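Zemlow Recalls Kitchen Timers Over Battery Door Fault

Retailers asked to clear shelves by Tuesday
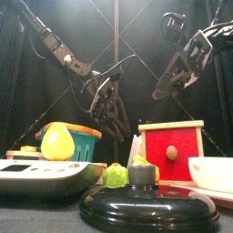
What is affected

Housewares supplier Zemlow is recalling 4000 battery-powered kitchen timers sold under the Flostico label. The latch on the battery door can release when the timer is dropped on a hard surface, leaving the coin cell within reach of small children. The company has received 467 complaints of doors opening. No injuries have been reported.

The recall covers the round magnetic model only. The clip-on model uses a screw-fastened door and stays on sale. Affected units were shipped between January and April and carry a batch code starting with K on the back, next to the magnet.

What owners should do

Remove the coin cell, tape both sides and store it out of reach. Timers can be returned to any store that carries the label for a full refund - no receipt is needed. Owners who prefer a repair can request a replacement door with a captive screw. Zemlow has 1000 of these in stock and expects more in June.

The replacement part is molded by Skaltemus, which also made the door for the clip-on model. Coin cells should go to a battery collection point and must not be placed in household trash.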